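Chapter 4
Planning a Grasp When the Object Is Soft

In Chapter 3 the object was a rigid box, and its pose was six numbers. The planner received these numbers, chose a pair of contact points and closed the fingers. For cloth this method fails early. A shirt has no single pose, and each contact changes its shape.

In this chapter we divide the control software into two loops. The slow loop looks at the camera picture and proposes the next 12 finger positions. The fast loop runs at 500 Hz and follows these positions, and it may stop the motion when the force is too high. Section 4.2 explains how both loops share one clock. Section 4.5 treats the delay between them, which many students forget in their first program.

Before you continue, please repeat the camera model from Section 2.3. A wide lens bends straight lines, and the planner must know this before it measures any distance.

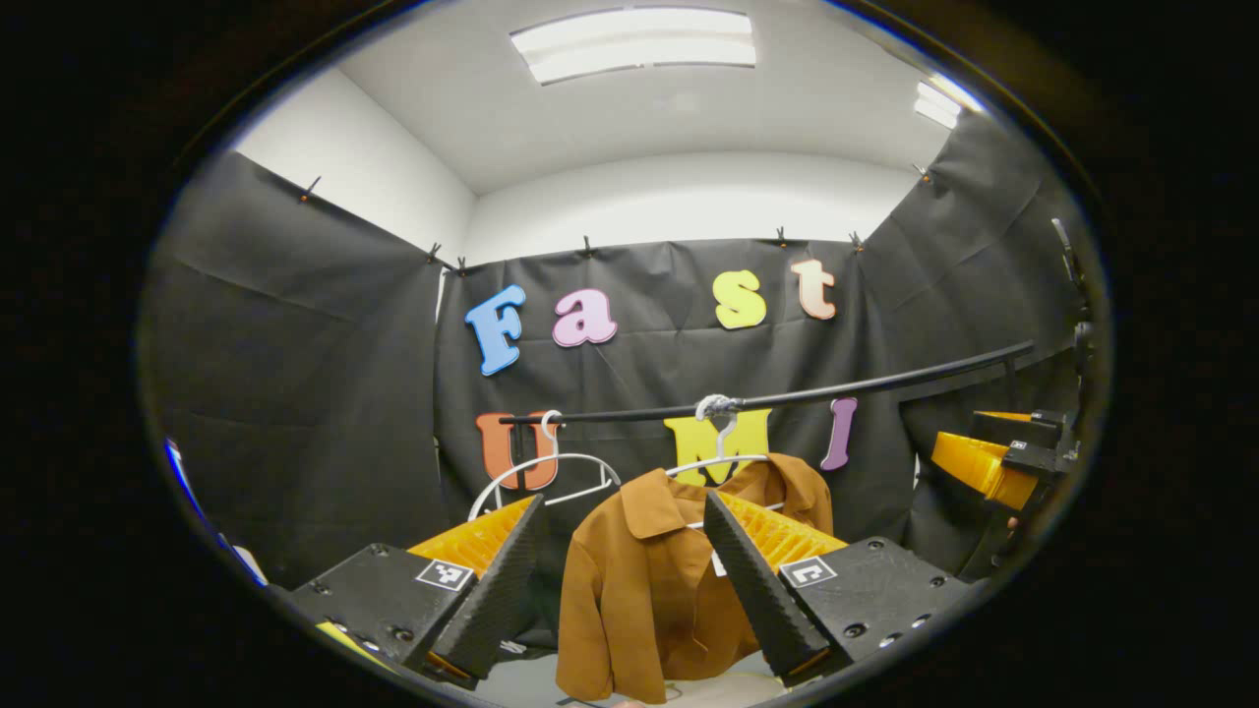

Department of Control and Perception Software, Verkby Technical College

Figure 4.1. Brown shirt on a hanger, between the open fingers. The square markers on the finger mounts are used in Exercise 4.1 to calculate the opening width.

4.1 What the planner must know

Let w be the opening width and let c be the point on the cloth where we want to close.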